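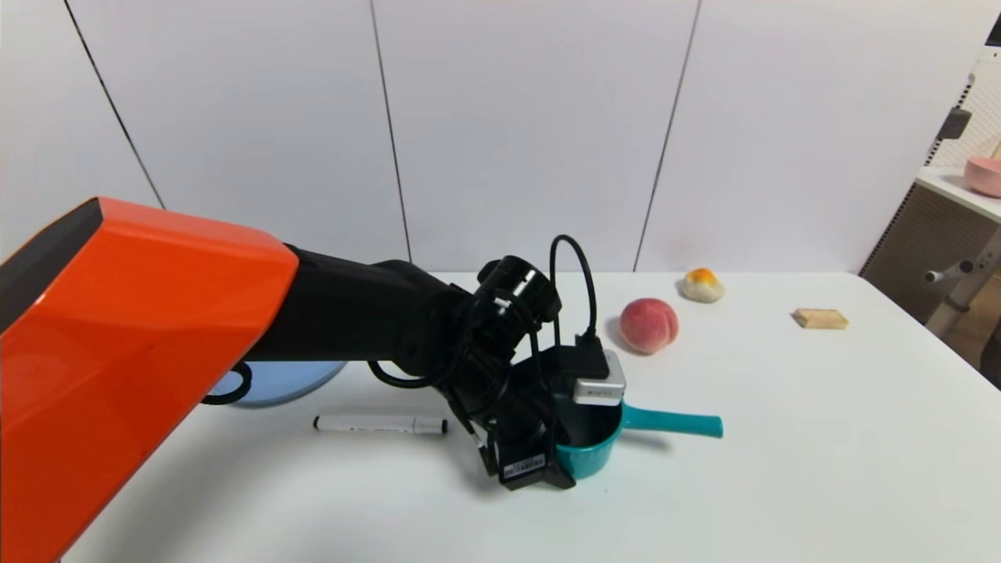

Pavow Recipe Units – a word list and conversion table for home cooking measures

Version note, 07/05/2023

Pavow is a small text dataset of the measures that people write in home recipes. It covers the words, the short forms, the spelling mistakes and the amount in milliliters or grams which we think the writer had in mind. It comes as plain tables, without any program to install. If you write software that reads recipes, or if you only want to know what "1 katori" means in your aunt's notebook, it may help you.

What is in the package

units.csv – one line for each measure word. The columns are word, language, kind (volume, weight or count), low value, usual value, high value, and a remark.

spellings.csv – the different ways to write the same word. For example, "tbsp", "tbs", "Tbl." and "big spoon" all point to the same line in units.csv. Capital letters matter in this file, see the part on spoons below.

densities.csv – how many grams one milliliter of an ingredient weighs. We have flour, several kinds of sugar, rice before cooking, lentils, semolina, yogurt, ghee and other common things.

sources.txt – the list of notebooks and where each word was found first.

All files are saved as UTF-8 with a comma between the columns. The decimal sign is a point. If your spreadsheet program expects a comma for decimals, please set this before opening, otherwise 1.5 can become a date.

Where the words come from

We collected the words from 34 handwritten recipe notebooks, which families in our circle lent to us. Shakuntala Pathak read the Hindi and Nepali notebooks, and Jonalyn Javier read the Tagalog and English ones. Each notebook was read two times, with some weeks between the readings, and where the two readings were different we kept both forms and wrote it in the remark.

We did not copy the recipes. The dataset has only the measure words and, in some cases, the ingredient standing next to the word. Names of family members, which appear often in such notebooks ("Mother's cup"), were replaced by the word PERSON.

Usual value, low value, high value

A cup in a home kitchen is often a tea cup from the shelf. For this reason we give three values and not one. The usual value is what we would use for cooking if we knew nothing more. The low and high values come from the vessels which the families showed us. Bimla Jaiswal filled them with water up to the level the family said, and weighed the water on a kitchen scale.

Some words have a very wide distance between low and high. "Glass" is the worst of them. Please do not use the usual value for "glass" in baking without a look at the rest of the recipe. If the recipe says two glasses of flour and one egg, you can often guess from the egg. 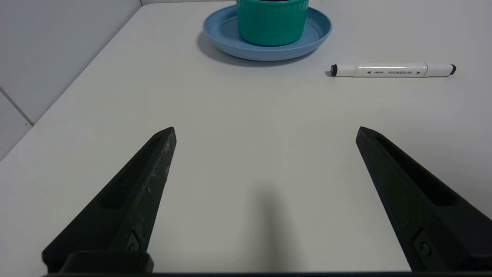
The words "pinch", "handful" and "a little" have a usual value too, but it is more an opinion than a measurement. They are marked with kind = soft. Many users will prefer to leave them as words and not convert them, and in the Drolletti reader this is the default.

Spoons

In three of the notebooks, "T" is a tablespoon and "t" is a teaspoon. If your program changes all text to small letters before it looks in the table, this information is lost, and the salt becomes three times too little or too much. Please look in spellings.csv first and change to small letters after.

A tablespoon is 15 ml in most of our sources. In some countries it is 20 ml, and we have put this as a separate line with the word tablespoon_20. It is never chosen automatically. You must ask for it.

How to use the table

Take the measure word as written. Find it in spellings.csv and read the unit name. Go with this name to units.csv and take the usual value. If you need grams, multiply by the number in densities.csv for the ingredient. When the ingredient is missing, stay with milliliters. Please do not take the density of water instead; for flour the result would be nearly double.

A short example: "2 katori besan". Katori has a usual value of 150 ml, so we have 300 ml. Besan has a density of 0.4, so the result is 120 g. It is good to round to the nearest five or ten grams, as more exact numbers give a false feeling of safety.

Known problems

The word "tin" means a can of milk in the Tagalog notebooks and a large oil container in one Hindi notebook. We could not separate them well. Both lines are there, and the remark column says which is which.

"Bunch" is only given for coriander, spinach and mint. The size of a bunch depends on the market and on the season, and our values are from winter.

Brown sugar has 2 densities, pressed and not pressed. If the recipe does not say, we suggest pressed for English recipes. For the other languages we have too few cases to say anything.

The Nepali words mana and pathi are in the table, but Sushil Gautam told us that older people in his district fill the mana with a heap on top for rice and level for oil. We agree that this should be two lines. It is not done yet.

Changes in this version

Added 6 new spellings for teaspoon, all from the same notebook.
Corrected the density of semolina, which had been the value for fine sugar by a copying mistake. Thank you to Darlene Gill for noticing it after a very heavy cake.
The column "note" is now called "remark" in all files. Old programs which read the columns by name must be changed.
Removed the word "saucer", because it came from one page only and we are no longer sure about the reading.

Planned

In September we want to add words from the Ahuja family notebooks, which are mostly in Punjabi. After this, the file format will stay the same for one year – several people asked for this, and they are right. The Soltlow tables for oven temperatures will stay a separate package.

Corrections

If you find a mistake, please send the word, the line number and what you think is correct. A scan of the page is welcome but not necessary. For a new word we need the language, the ingredient next to it and, if possible, the weight of water that fills the vessel. Please weigh the empty vessel first and subtract it.

License

You may use, copy and change the tables for any purpose, also commercial. Please keep sources.txt together with the other files.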